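Subject: Re: [saarela-users] How many demos before the arm stops fumbling the basket?

On Wednesday somebody on the list wrote:

> We're new to this and hoping for some advice. We have two arms on
> a table and we've been driving them with a Plurnier leader set,
> recording pick and place with small blocks into a basket. We did
> 100 demonstrations over a couple of evenings, trained overnight,
> and the policy gets to the block fine but then hovers near the
> basket like it can't make up its mind. Sometimes it lets go over the
> rim. Do we just need more demos? Or is it us? My partner in
> crime drives very differently from me (she's fast, I'm slow) and
> I wonder if that matters.
>
> Also, does anybody bother with the wrist cameras or is the
> overhead one enough?

Hi, and welcome! I could have written your message myself last June, right down to the hovering. So I have opinions, take them or leave them.

I don't think you need more demos yet. I'd look at the ones you have first. Sit down with a cup of coffee and play them back at double speed, wrist views only, and watch what your hands do in the last couple of seconds before the block is let go. When I did this with mine I was embarrassed – I was pausing over the basket every single time, because on the leader arm I can't feel how close the fingers are and I was leaning over to check. The policy had learned the pause beautifully! It had no idea why I was pausing, of course, so it would go there and sit. And sit.

What helped me was driving from the wrist views and keeping my eyes off the table completely. I put the monitor right behind the leader arms and made myself look only at that. It's horrible for the first 7 or 8 tries and then something clicks and you stop leaning. You also find out very quickly what the robot can't see, which answers your other question. Yes, bother with the wrist cameras! From overhead my basket is a tan rectangle and the depth of it is pure guesswork. Up close you get the weave and the braid on the rim, and that's a lot more to steer by. These are from my setup:
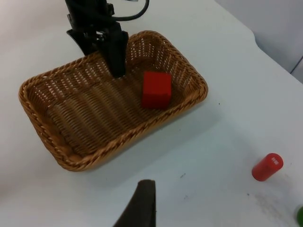
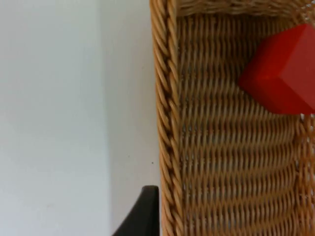 Red cube in the wicker basket, both times.

On the two drivers thing, I'd say it matters, but speed isn't the worst of it. Ask her which side she comes in from. If one of you goes over the long side of the basket and the other over the short side, the policy has to pick, and a policy that can't pick will happily go down the middle and drop things on the rim. We agreed on one approach direction and wrote it on masking tape on the table leg. Then I threw out everything we'd recorded before the tape went up, which hurt. You could keep yours and just sort them by driver and train on one person's first, to see if the hovering goes away. It costs you a night and you learn something either way.

A few odds and ends, in no order:

Move the basket between demos, and turn it a bit too. I had mine square to the table edge for the whole first batch and the arm was lost as soon as I bumped it.

Start recording before you move and stop after the arm is clear of the basket. I used to stop as soon as I'd let go and then the arm never learned to leave.

If you're using the Ollivora recorder, check that the gripper channel is really being saved at the same rate as the joints. Mine wasn't, in the older version, and the fingers opened 2 frames late in every demo. I only spotted it because the playback looked drunk. The Cokska plugin doesn't have this problem as far as I know but I've only used it on a friend's machine.

And do redo the botched ones where you missed and went back for a second try, or at least put them in their own folder. Some people here like having recoveries in the set and they may well be right, I just never got them to work for me with a batch that small.

What are you using for fingers, by the way? I've been going back and forth about adding some kind of grippy tape on the tips and would love to hear from anyone who has tried it – mostly whether it changes how far you have to close on the leader side. My thumb gets sore.

Let us know how the playback session goes!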